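25 August 2025

Sign bench, Clornusholm job and leftovers

Second attempt at the slate effect on the house number plaques. The first lot went gray-green under the clear coat, which I put down to the base being printed too warm. Took yellow out of the base layer and left the black alone. Much closer now to the Pornell sample hanging by the door, though the Pornell one is still a bit bluer in daylight. Good enough for an outdoor plaque that sits six feet from anyone looking at it.

Settings for whoever runs the rest:
Flatbed on the slow pass, white underlay on, stone texture file version C (version B has the seam down the left side, please delete it if you find it again)
Lettering as a separate layer, printed twice
Clear coat the next morning, never the same afternoon

The same afternoon thing cost us a tray last week. Coat went on fine and then wrinkled around the lettering, worst on the zeros and the eights.

Clornusholm want number 382 redone with the street name underneath, smaller, all capitals. They sent the wording by phone and then again by email and the two didn't match, so I am holding it until they confirm the spelling. The rest of their order is packed except for the screws. Brass caps are short. Reorder is in, Amin size, the flat kind. The domed ones catch on the drill template.

Edge sanding: tried the finer disc on the corners. It leaves a nicer edge but burns if you lean on it. Went back to the old disc and finished by hand with a block. Slower, but the print didn't chip on any of them. On the ones where I sanded after printing it did chip, so cut, sand, print, coat, in that order from here on.

Adhesive test on the gate signs is still going. The Niltach tape is holding on painted wood and on the powder-coated panel. On the rough brick it let go at one corner overnight. I would not sell tape mounting for brick at all and would take that line off the order form. Left the other panels up outside so we can look at them in November after some frost.

Ink count on the printer reads 2288 prints since the last head clean. The manual allows up to 3000, but there is faint banding in the dark stone areas already, so I'll clean it before the next long run and note the number here.

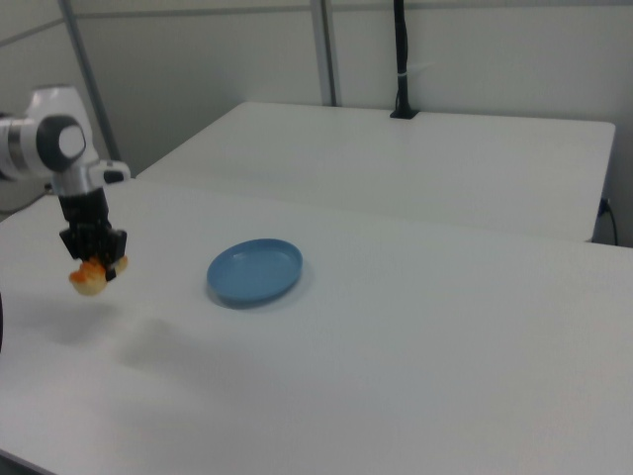
Can the stone effect plaques be drilled after they are printed?

Drill them before the clear coat, from the face side, with tape over the spot and a scrap board underneath. Drilling after the coat lifts a ring around the hole and water gets in there over the winter.

Template for the two-hole version is in the top drawer. The four-hole one needs recutting, the lower left hole is off – use the paper copy until then.

Still to do: head clean, chase the spelling, cut blanks for the oval batch, price the 700 mm farm sign with and without posts.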